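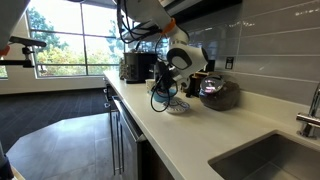

Jekora is a set of handwritten home coffee notes, typed up and lightly cleaned. Nearly 2000 entries, one row per brew. People wrote down what they made, what it tasted like and whatever else they felt like writing, which is sometimes a lot. Beans, dose, water, grind, taste. Storage too, but only from v2 on. A glass jar out on the counter, like the one against the backsplash, goes in as jar_glass, beans left in the shop bag are bag, everything else is other. Don't read too much into storage, half the writers never mention it.

What's in the repo

notes.csv — the main file, UTF-8, comma separated
notes_raw/ — the typed pages before cleaning, plain text, one file per notebook
fields.txt — what each column means
fixes.txt — corrections by hand, newest at the top
split_brews.py — makes rows out of raw pages, messy, works

Start with notes.csv. Go to notes_raw only if a row looks wrong.

Columns

id: never reused, gaps are deleted rows
writer: a code, no names
method: drip, press, moka, espresso, cold, unknown
bean_text: as written, spelling kept
dose_g: grams. Blank if the writer used scoops
dose_text: as written, scoops live in here
grind_text: as written. "same as last time" has NOT been resolved
taste_text: as written
score: whatever the writer gave, out of 20. Many blanks
storage: see top

Scores are not comparable between writers. One person never goes under 15, another thinks 12 is a great cup. Center them per writer before you do anything, please. 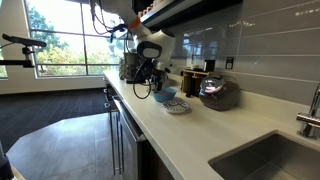
Counter with a plate, a small blue bowl and a lidded jar.

How it was collected

Writers kept a paper notebook and sent in scans or phone photos. Edgars Strazds did most of the typing, Salamatu Nnaji checked it against the scans. Two passes on everything in the main file, one pass on the Okonkwo notebooks, so expect more slips there. Those rows have id starting with ok_.

Dates were removed. Order inside a notebook is kept, so you can still see someone working through a bag and getting fed up with it. Row order is the only time information, don't sort and save over it.

Personal stuff cut: names, adresses, shop names if there was only one shop in town. Remarks about husbands' coffee were kept if no name was used.

Cleaning

- units to grams where a number was given
- ounces converted, original stays in dose_text
- obvious double entries dropped (same dose, same bean, same words)
- crossed-out words left out, even the readable ones
- taste words NOT normalized. "sour", "sourish" and "too sour again" are three different strings and will stay that way

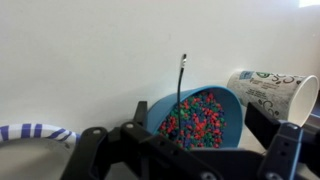
Light blue bowl with red, green and dark blue pebbles.

Known problems

The moka rows are thin, and most come from 3 writers. Anything you find about moka is really about them.

Skarnik notebooks use grinder clicks with no grinder named. Left as is. Don't merge with the other grind notes, clicks on one machine mean nothing on another.

Decaf isn't a column. Search bean_text for it, and try "decaff" and "dcf" too.

Blank method got unknown. Earlier versions had drip as the default there, which was dumb and made drip look way too popular. Fixed in v2. If you have v1 lying around, delete it.

Water temp was dropped completely. Too many "hot", "very hot", "kettle". Still in notes_raw if you want to suffer.

Good for: teaching text cleaning, looking at how people without training describe taste, small classification excercises. Bad for: picking a recipe, saying anything about coffee drinkers in general, anything with money in it.

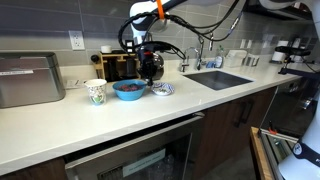 Titilayo Tijani: I'd argue for keeping the crossed-out words somewhere. Someone writes "bitter", strikes it, writes "strong" — that is the interesting part for me, more than the score. A second column would do it. Doesn't need to be complete, even one notebook would help me see if it's worth the typing.

Fair point. Pencil is hard to read under a strike, but the pen notebooks could be done. On the list for v3, no promise on when.

Reporting errors

Send the id, the column and what you think it should say. Batches are fine. Gerasimos Margaritis goes through them on Tuesday, usually. No need to send spelling mistakes in bean_text or taste_text, those are the writers' own.

License

Free to use and change, teaching or otherwise. Say where you got it and which version. Don't try to work out who the writers are.

Collections > Household notes > Jekora

Last updated: May

Related
Ukdale tea notes (small, same columns minus dose)
Okonkwo notebooks, scans index
Skarnik grind settings, unmerged
Typing guide for handwritten pages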